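# Two-Arm Suturing Rig: Frequently Asked Questions

Maintained by Ludivine Besson for users of the Zaltholm shared workshop. Covers the tabletop rig, its wrist cameras and the practice pads. Controller firmware has its own page.

## General

**What does the rig do?**

It holds two cable-driven instruments and moves them from a pair of hand controllers. The operator ties interrupted stitches in a practice pad. There is no autonomous mode in the current build.

**Can it be used on anything other than practice pads?**

No. It is a bench build with no sterile parts and no certification of any kind. Do not use it on people or animals.

**Where did the design come from?**

The arm geometry is based on an older project called Tandska, which used hobby servos throughout. The servos at the base were replaced with geared steppers from Harel. The wrist drive is new.

## Instruments and cables

**How are the jaws driven?**

Each instrument has four cables running down the shaft: two for wrist pitch and one for each jaw. The jaws move independently, so opening is the difference between the two jaw angles and yaw is their average. Both are computed in the controller.

**How should the jaws approach the thread?**

Open, and square to the strand. Stop short of it, check the gap, then advance and close. Closing while the arm is still moving tends to push fine thread out of the jaws. Keep loose loops away from the strand you want, especially when there is already a knot nearby.

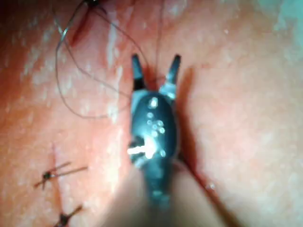

**How often do the cables need to be re-tensioned?**

Every 11 hours of run time, or after any hard stop. The counter is on the status screen. Set tension with the wrist straight and the jaws closed, then run the homing routine before loading a pad.

**One jaw lags behind the other. What is wrong?**

Usually a slack cable on the lagging side. If tension is correct, check the capstan set screw. A worn pulley gives the same symptom but gets worse with wrist pitch.

**Can I swap instruments between arms?**

Yes, but the calibration file belongs to the instrument. Copy it to the other arm's folder and home again.

## Operation

**What motion scaling should I use?**

Start at 7:1. Experienced operators use a lower ratio for large moves and return to 7:1 for needle work. The ratio can be changed only with the clutch pedal down.

**How do I do a thread handoff?**

1. Hold the strand in the first instrument and stop.
2. Bring the second instrument to it from the opposite side.
3. Close the second instrument and wait for the grip indicator.
4. Open the first instrument and back out along its own shaft axis.

Step 4 causes the most trouble. Backing out sideways drags the strand over the wrist links, where it can catch on a pin. If that happens, stop both arms and release the clutch before trying to clear it.

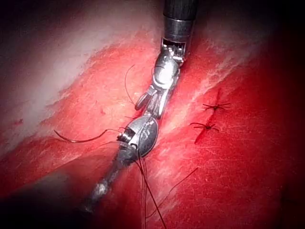
Grip force is limited in software to 70 percent of motor current. Raising the limit does not improve the hold and will fray the thread at the jaw edges. If the strand slips at the default setting, clean the jaws first.

**Why does the picture wash out near metal parts?**

The light ring sits close to the lens and polished surfaces reflect it straight back. Lower the ring by 2 steps and lock exposure. Auto exposure will hunt each time an instrument rotates.

## Pads and software

**Where do the pads come from?**

They are cast in the workshop from the Štefanec mold set. The recipe sheet is in the drawer under the rig.

**Are runs logged?**

Joint positions, motor current and both camera streams are logged by default. Logs stay on the local drive until the end of June, when the drive is cleared. Copy anything you need before then.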